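Packing floor is getting arms, and some of us now "teach" them all day. What does this do to the job?

Posted October 2025 by undetti_nights 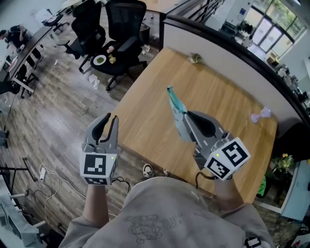

Bottle pick with the hand-held grippers, one in each hand.

Hi all, long post, sorry in advance. I work at a fulfillment place outside Niltevstead. We do mostly bath and kitchen stuff -- bottles, jars, little boxed things -- and I've been on the packing line there for six years. In the spring the company signed up with an outfit called Bralasis to put arms on two of the lines, and before the arms can do anything they need a pile of recorded examples of people doing the work. So they asked who wanted to come off the line and do the recording, and I put my hand up, mostly for my knees.

What I do now is sit at a table with a gripper in each hand and pick things up. Bottles, mainly. Pick, move, set down, reset, go again. We log every one, and last week I went past 2,643 good takes, which got me a thumbs up from the lead and a granola bar. The pay is the same as packing and the room is quiet and I can go to the bathroom without a relief person.

Here's my trouble. My friends on the line have gone kind of cool on me. One of them asked in the break room if I was going to train the thing that takes her spot, and I didn't have an answer. Management says no layoffs "through December" and after that it gets vague. Also my hands hurt in a brand new place (the fat part under the thumb), and nobody seems to know if this counts as packing or as something else on my job sheet.

Has anybody been through this? Did the recording job last? Did you end up with something better, or back on the line, or out? And is there anything I should be asking for while they still need me?

packmule_263

I was at a place that did this two years back, so I can tell you how ours went, yours could go different.

The recording work was heavy for the first few months, then it dropped way off, then it came back in little bursts every time they brought in a new product the arms couldn't handle. Shrink wrap was a big one. Floppy pouches too. Of the people who did it, 3 got moved into what they call cell tending, where you watch a couple of arms, clear jams, swap the finger pads and restart things. The rest went back to packing. Nobody in my building got a layoff notice over it, but when people quit they weren't replaced, and after a while you notice the break room is half empty. So I'd look at that and not only at the word "layoff," because your managers can keep that promise to the letter and still end up with a lot fewer of you.

Cell tending is okay. I do it now. It's less lifting and more walking, and you do get bored, and then four things go wrong in the same minute. What I miss is talking. On the line you'd talk all shift, and now I'm by myself in a yellow box of tape with two machines beeping at me.

Things I wish I'd asked for:

Get the job title in writing. If your sheet still says packer then on paper you have no experience at anything else, and when the tending jobs got posted they wanted "prior automation experience." I had it and had to argue for it for weeks.

Ask who picks the people for tending and when. Ask it now while you're useful.

Ask if your takes per hour get used for your review. Ours said no and then they did.

As for your friend, I'd just tell her what you told us. I tried acting like it was no big deal and that went over badly. What did help was when I started passing along what I knew, like which line was next. People were mad at not being told anything, and I happened to be standing where they could see me.

nnaji_by_the_dock

For the hand -- report it. Today if you can. Doesn't matter if it's small. Squeezing the same grip over and over is repetitive work same as taping boxes and you want a date on paper before it gets worse. When I had it I switched to shorter blocks, shook my hands out between sets and stopped squeezing so hard (you'd be surprised how light you can go and still hold the bottle). Chair height made a difference too, my elbows were way up. But get somebody medical to look, I drive a forklift.

No clue on the job title stuff.

toomanytotes

they're going to do it with or without you so take the easy chair while its there. thats my view. my brother in law turned the same thing down on principle and they just got a temp in the next morning

would ask for more money though. same pay for something they can't do without you is a bad deal and right now is when they'd say yes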